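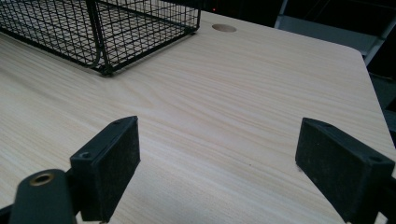
Chapter 4
A Place for the Cup

Before we get to cupboards and closets, which take up the rest of this part of the book, I would like you to spend one chapter with me at a table. A plain table, a wire basket, and one white cup are all we need. When I first taught home organization in Gorlow, I used to begin with the whole kitchen, and my poor students went home with aching backs and very little changed. So now we start small, and I think you'll find (as they did) that a tabletop can keep a person busy for a good long while.

A basket on a table makes a kind of promise. It says that things which come to rest nearby will have somewhere to go. In this chapter you will learn to choose a basket, to decide where it stands, and to work out which things belong in it and which ought to stay beside it, within easy reach. 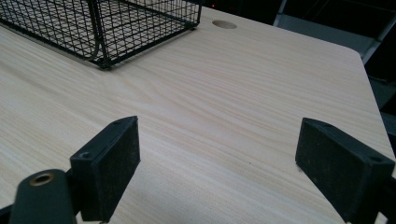

Figure 4.1. A wire mesh basket near the back of a tabletop, with the cable hole to its right.

Placement comes first. I like a basket well back from where the hands do their work, and I like to keep any cable hole clear, so that a cord can come and go without a struggle. Wire mesh is a friendly choice for beginners: you can see what is inside from almost any chair, and crumbs have a way of showing themselves. It does let small things poke through, though — pencils are terrible for this — and we will talk about liners in Section 4.3.

Then there is the cup. Cups wander more than anything else in a house, and the first exercise asks you simply to pick yours up, look inside, and decide whether it is on its way to the sink or back to its spot.
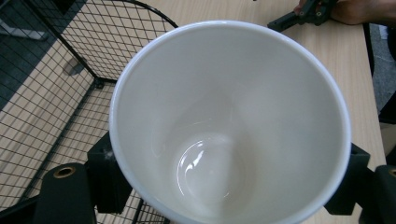 Mihret Woldemariam wrote to me after the first edition that she would never put a cup in a basket at all, as the rims knock together and chip, and she asked me to say so plainly. I am glad to. A single cup may ride in a basket from room to room, but for keeping, give it its own patch of table.

How large a patch? Enough to set the cup down without looking, and a little more for your knuckles. A cup that narrows toward the base takes up less table than its rim suggests, so measure across the top.

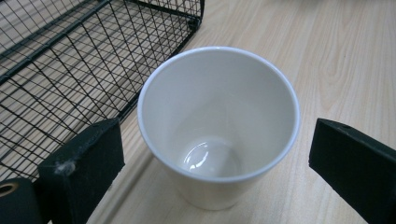 But what if the table is shared, one reader in Stulthorpe wanted to know, and the other person moves everything? Then you must agree on the patch together, and Section 4.2 has a short worksheet for the purpose. Fill it in at the table itself, with the basket and the cup in front of you, before you go on to the reading on page 83.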